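## 3. Data Collection

### 3.1 Workcell and views

All demonstrations used in this paper were recorded at the Gerlach site on a single tabletop cell. Operators drove the arm by hand controller, and the Diltum recorder stored the image streams, the joint readings, and the gripper command on a shared clock. The task family is pick and place: an object is taken from a blue work surface and released into an open container. Two views are used for training, an overhead view and a view from the gripper that looks along the fingers.

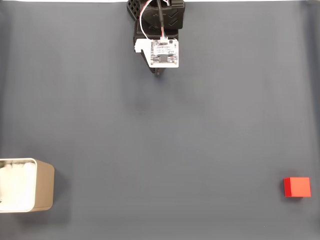
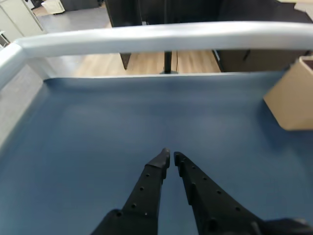
**Figure 3.** Views from the collection cell. First: overhead view, with the gripper near the top, a container at lower left, and a red cube at lower right. Second: view along the two gripper fingers toward the blue tray floor.

The two views fail in different ways, which is the main reason both were kept. From overhead, the height of the fingers above the surface is hard to judge, and a policy trained on that view alone tends to close early. From the gripper, height is easier to recover near contact, but an object at the far side of the workspace may be out of view when the motion starts. We did not calibrate the two cameras to each other. The learner receives both images as they are, resized to a common shape, and no depth channel is supplied.

We considered a third view from the side of the cell. It was dropped after a pilot in June, when it was found that the operator's forearm entered the side image during resets and that a small part of this footage leaked past the episode boundary. Cropping would have removed the forearm but also the part of the workspace nearest the operator.

### 3.2 Operators and protocol

Four operators took part. Two had driven the arm before and two had not. Each new operator completed 30 practice episodes, which were discarded. Practice was not scored, and no operator was turned away on the basis of it.

An episode starts when the operator presses the start key with the arm at its home pose and ends when the operator presses it again. The home pose was defined in joint space and checked by the recorder, which refused to begin an episode if any joint was outside tolerance. At the end of an episode the operator marked it as a success, a failure, or void. Void was reserved for faults outside the task, such as a dropped controller connection. A failed grasp followed by a second attempt was kept and marked as a success if the object ended in the container.

Keeping the second attempts was a choice. In an earlier collection at Wernusa the operators were told to stop and void any episode with a missed grasp. Policies trained on that data had no examples of the state just after a miss, and they often carried an empty gripper to the container and opened it there. For the present collection, operators were told to recover if they could and to carry on without hurrying. They were also told not to miss on purpose. Staged misses were tried in the pilot and looked unlike real ones: the fingers stopped well short of the object, and the recovery motion was too direct.

Object position was set before each episode from a printed list generated by a Sobol sequence over the reachable area. The operator placed the object by eye against the listed grid cell. Placement error was not measured. Since the purpose of the list was to spread the starting positions, and not to fix them, we accepted this. Container position was changed between sessions but held within a session. Orientation of the object was left free, and a later check showed that operators had a habit of placing cubes with one side facing them. We return to this in Section 3.5.

### 3.3 Recording

Images were stored at the native camera rate and reduced at training time. Joint readings and gripper commands were sampled at a higher rate and matched to the nearest earlier image. Matching to the nearest image in either direction gave slightly lower alignment error but allowed an image to be paired with an action that had been issued before the image existed. A policy trained on such pairs can read part of its own answer from the input, and its offline loss will look better than it should.

Gripper commands were stored in two forms, as the raw trigger value from the controller and as the measured finger opening. The two differ most while an object is held, when the trigger may be fully closed and the fingers are stopped by the object. We train on the raw trigger value. Training on the measured opening produced a weak grip, with the policy asking only for the opening at which the fingers had come to rest.

Dropped images were logged with their index. An episode with a gap longer than 4 images was removed from the training set but kept in the archive, as the joint readings remain usable for work that does not need the video. Shorter gaps were filled by repeating the last image. No attempt was made to interpolate.

Exposure and white balance were fixed at the start of each session. With automatic exposure, brightness changed as the dark body of the gripper moved through the overhead view, and this change was correlated with the phase of the task. A small probe network could predict from mean brightness alone whether the arm was near home. Fixing the exposure removed most of this signal. Some differences between sessions remain, and they are treated in training by random changes to brightness and contrast.

### 3.4 Screening and labels

Operator marks were checked by a second person who had not driven the episode. The checker saw the overhead stream at double speed and the last second of the gripper stream at normal speed, and could overrule the mark. Cases where checker and operator disagreed were passed to a third reader. Most disagreements concerned objects that came to rest on the rim of the container. The written rule at the start of collection said "inside the container," and this was read in two ways. The rule was changed to require that the object remain in place after the arm had returned home, and all episodes marked under the old rule were read again.

Phase labels were added after screening. Each episode was divided into reach, grasp, carry, and release. The boundaries were proposed by a script using finger opening and tool height, then corrected by hand. Corrections were most common at the boundary between reach and grasp, where operators often paused above the object with the fingers half closed. The script took this pause as the start of the grasp. The readers were told to place the boundary at the start of the final closing motion. Phase labels are not given to the policy. They are used to balance batches and to report errors by phase in Section 5.

After screening, the set held more than 4000 episodes. Void episodes are not included in that number. Failed episodes are included and carry a flag; the main experiments leave them out, and one ablation puts them back with the flag as an input.

The split into training and held-out data was made by session, with 8 sessions held out. An earlier split by episode gave held-out loss very close to training loss, which we attribute to episodes from one session sharing a container position, lighting, and operator. The session split is harder and was a better guide to behavior on the arm. No held-out session was used to choose augmentation settings, learning rate, or stopping point.

### 3.5 Known limits of the set

The habit noted in Section 3.2 leaves the set short of cubes turned at an angle near the diagonal. It was found late, by plotting the estimated angle of each cube in the first overhead image. Extra episodes were recorded with the angle drawn from the list along with the position, but these come from one operator only. Angle and operator are therefore partly confounded. A reader who wants to study grasp angle should use the added sessions with care, or leave them out.

Speed also differs by operator. The two experienced operators carried objects at a nearly constant height, while the new operators lifted higher and slowed before release. We did not resample the trajectories to a common speed. When this was tried, the recorded gripper timing no longer agreed with the motion of the fingers in the images, and release errors rose.

All data come from one gripper. Its fingers take up a large share of the gripper view, and we expect a policy trained on this set to depend on their shape. Replacing the fingers with a wider pair at Cloltumness, without retraining, reduced success in the grasp phase and had little effect on the carry phase. A version of the set with the fingers masked out of the gripper view was prepared, but training on it gave poor results near contact, where the distance between fingertip and object carries much of the needed information.

The work surface is another limit. It has little texture, and objects stand out from it clearly in color. Results reported here should not be read as evidence for performance on patterned or crowded surfaces. Distractor objects were left out of this collection by design, and a separate set that includes them is being recorded under the same protocol.

### 3.6 Release and roles

The set was frozen on Aug 6, 2022. Later corrections are published as a separate list of episode indexes and do not change the stored files. The archive contains both image streams, joint readings, both forms of the gripper command, operator marks, checker marks, and phase labels. Operator names have been replaced by codes, which are stable across sessions.

Elaine Lopes and Cyril Rudd designed the protocol. Tainá Queiroz wrote the alignment code and the script for phase boundaries. King-fai Mok ran the screening, and Luana Bezerra acted as third reader. None of the third reader's decisions were changed after the freeze, including those on rim cases, and the written rule in both its versions is stored with the labels.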